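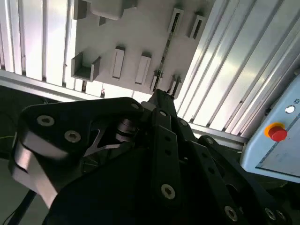 A Word or Two About the White Panel

Home Newsletter Classes Tool List Open Hours Contact
Search this site Go

If you have been in to the Hevcombe workshop since February, you will have noticed the white panel in its silver aluminum framing, and quite a few of you have stopped to ask what all those small light-gray brackets and blocks are doing on it. I have given a different answer nearly every time, depending on how much coffee I'd had, so I thought it was high time I sat down and wrote a proper one for the newsletter.

It began with the drawers in the back of the Tuhumury room. Those of you who remember them will remember them without much fondness, I think! Every bracket, spacer and odd little block we had ever kept went in there, and when we finally tipped the whole lot out onto the big bench we had 727 pieces, and that was before anyone looked in the coffee cans. It took us 11 evenings to sort through them (we had planned on two, which shows you how good we are at planning), and there was a great deal of holding things up to the light and saying, "Now what on earth did this come off of?"

Somewhere in the middle of all that sorting we got to talking about how hard it is to choose a part out of a drawer. You pick up a block, you turn it over, you try to picture it fastened to something, and then you put it back and take a different one. Fix that same block to an upright surface and suddenly you can see which way the slot runs and where your fingers would have to go. So we decided that a few of the shapes ought to live up on a panel where people could look at them properly, and the rest could go back into drawers with decent labels.

My own favorite is the U-shaped channel on the left, with its open side facing out. It's such a plain thing, and yet I find myself looking at it whenever I'm over there. The taller rectangular block with the recessed slot along its face gets plenty of admirers too, and it is well worth comparing with the other slotted ones, because you learn a lot from seeing how the same idea works at different sizes. There's a small square block near the top which I am told is boring. I don't agree, but I have lost that argument twice now and I won't start it again in print.

We tried a few backgrounds before settling on white. I was all for a nice dark green, to match the cupboards, and I'll admit the green looked handsome right up until we put gray parts on it. White is so much kinder to the eyes, especially with good bright light coming from above, and it makes the shadows in the slots easier to read.

The toothed strip running down at a slant on the right has had more questions than anything else. Please do come and have a look at the teeth if you like that sort of thing, as I certainly do.

Now for the housekeeping. The labels on the new drawers use the Arkska numbers, the same ones as in the binder by the door, and the old Disus stickers are being peeled off as we get to them. If you find a drawer with both, go by the Arkska one. We would also love to have your spare brackets, provided they're clean and there's more than one of a kind, and you can leave them in the tray marked IN. Please don't leave them on the windowsill, where they get mixed up with the seedlings.

The next sorting evening starts at 8, and we have 100 fresh drawer labels waiting to be filled in by anybody with neater handwriting than mine. There will be soup, probably the lentil one again, and you're welcome to bring bread to go with it.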